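Petidik project: data collection meeting

Minutes of the meeting held Friday, January 24, 2025, Dikau site, upstairs room

Present: operators (both shifts), annotation, training, site safety
Apologies: hardware

1. Minutes of the last meeting
Agreed, with one correction. Item 4 should read "Toom to quote for spare fingers", not "Toom to supply".

2. Episodes to date
The accepted total is 3146 episodes. A further 67 were sent back by annotation, mostly for missing start labels. Operators asked that sent-back episodes come with the reason filled in, as the field is often left blank. Annotation agreed.

3. Paper and slot tasks
Training reported that the policy still does poorly near stone and dark metal. It goes for the bright edge of the paper and pays too little attention to what lies beside it. More starts are wanted with the fingers closed and low, the paper to the right and the holes in the panel in view.

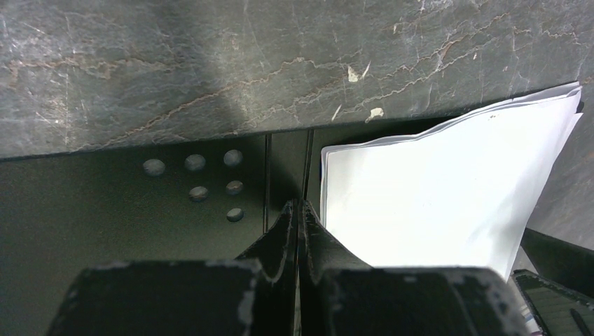

Operators said these starts are slow to set up and asked whether they count the same as the easy ones towards the shift target. Training said they should count double until the end of the month. Site safety had no objection provided the target for the shift stays at 60.

It was also asked whether failed grasps should be kept. Agreed: keep them, label them as failed, and do not trim the end. Episodes stopped by the operator are to be labelled separately from those where the grasp was missed.

Action: training to send a written list of wanted starts.
Action: annotation to add a "stopped" label in Pelix.

4. Panels and lids
The examples collected in November were nearly all taken from above. Training wants approaches from underneath as well, with the wrist pitched up towards the panel. Light is a difficulty in these. With a bright background on one side the underside comes out dull, and shadows on the panel have been marked as objects by mistake. 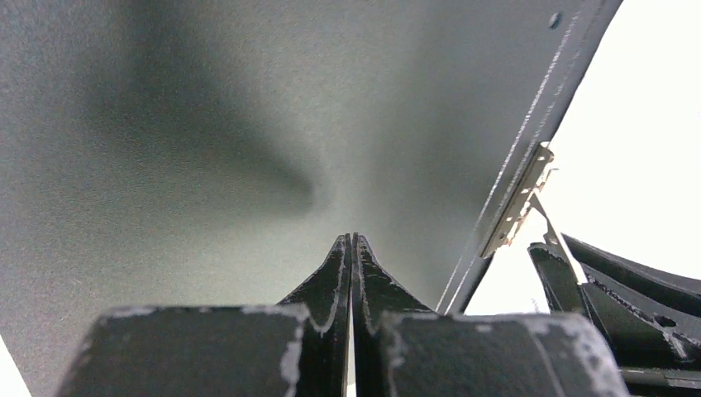 Annotation asked for a rule on shadows. Agreed that shadows are never outlined, even where the edge is sharp. Hinges and support rods are to be outlined as separate parts from the panel they hold.

Operators are to vary the side from which they approach and not return to the same start position between episodes. The speed limit for work under a panel stays as it is.

Action: annotation to correct the episodes already marked.

5. Fingers
Finger wear was discussed. Training would like worn fingers kept in the data along with new ones, and asked that any change of fingers be written in the shift log. The Toom quote has not arrived. Hardware to chase.

6. Any other business
Pelix uploads failed on 2 evenings this month and had to be run again by hand. Operators to check the upload page before leaving.
The upstairs room is booked by others next time, so the meeting will be held in the small office.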